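Door State Estimation for Two-Arm Kitchen Tasks
Project report, Robot Software Lab
Ghazala Rind, Matvii Pylypenko, Lyle Kowalczyk
Supervisor: Caradog Gwynne

1. Background

Our group took over the Tridach task planner from last year's students. Tridach breaks a kitchen job into short skills (open, pull, pick, place) and assigns each one to the left or right arm. It assumed that every skill finished the way it was supposed to. If the oven door stopped halfway, the planner still sent the arm in for the food, and the fingers hit the door.

The goal this term was to add a check between skills. We wanted the planner to know whether the door was open, closed or somewhere between, using only the head camera that was already mounted.

2. Software

The check runs as a separate node that we named Ikirby. It takes the latest head image, crops the region where the appliance was last found, and gives the door an angle. Kourosh Hashemi from the group before us had left a segmentation model that could outline appliances, so we kept it and trained a small second network on top for the angle.

We labeled 300 images by hand. Matvii wrote the labeling tool, which lets you drag a line along the door edge and saves the angle. We held back 20 of the images for testing and never trained on them.

The planner asks Ikirby for a state after every door skill. If the answer is "between," it repeats the skill once and then stops and waits for the operator. Each request takes about 200 milliseconds on the lab computer.

3. Problems with the glass

The first version did badly on open doors. Segmentation split the door into pieces wherever the window showed the table covering or picked up the ceiling lights, and the angle network then treated the metal border as a separate object.

Lyle fixed most of this by filling the outline before it is passed on. We also added training images with brightness changes limited to the window area. The toaster oven with its door fully down, glare on the glass and the pastries still inside on their foil tray is the kind of view that used to come back as "between."

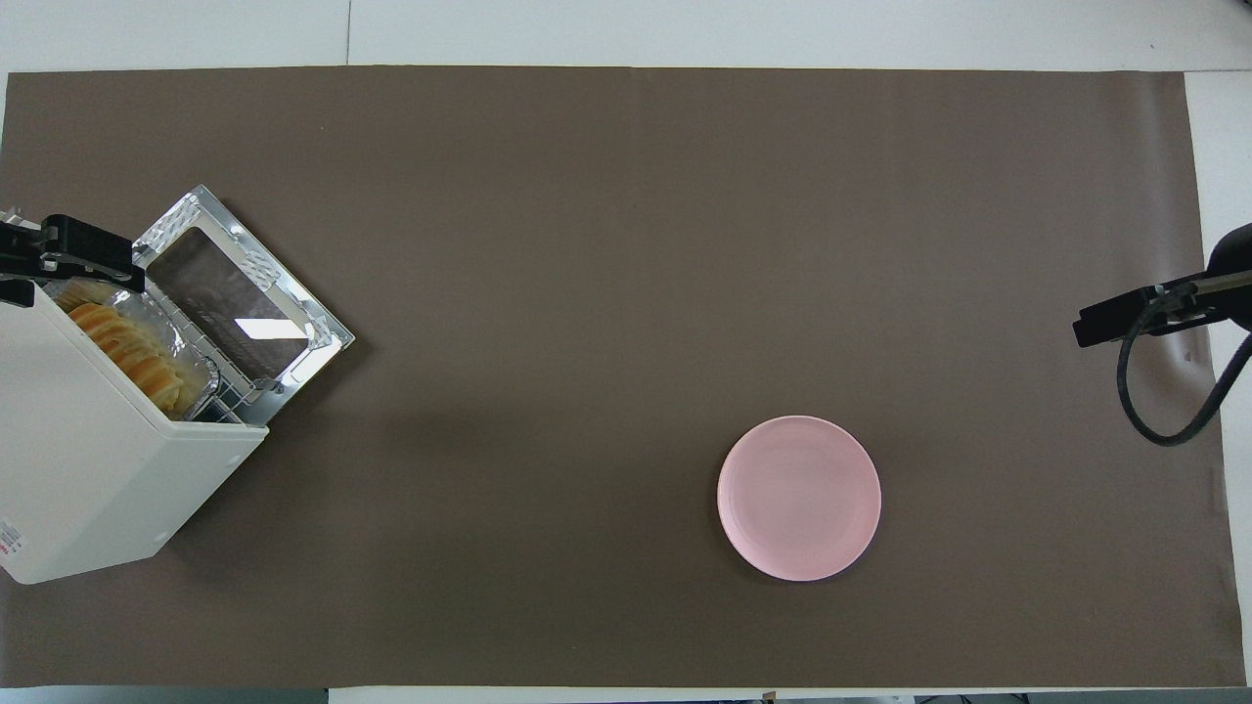 4. Arm assignment

Tridach picked the arm closest to the target. With the oven on the left, that meant the left arm got every skill, including placing on the plate. We changed the cost so that it also counts the distance to the drop point. The right arm is now considered for placing, but a handover is still not supported.

5. Remaining work

The angle network only knows doors that hinge at the bottom. A microwave door would need new labels. Ikirby also has no idea when a gripper is covering the door edge, and it returns an angle anyway. Ghazala has started on a confidence value for this, and the branch is in the Nultamley repository with 2 open issues.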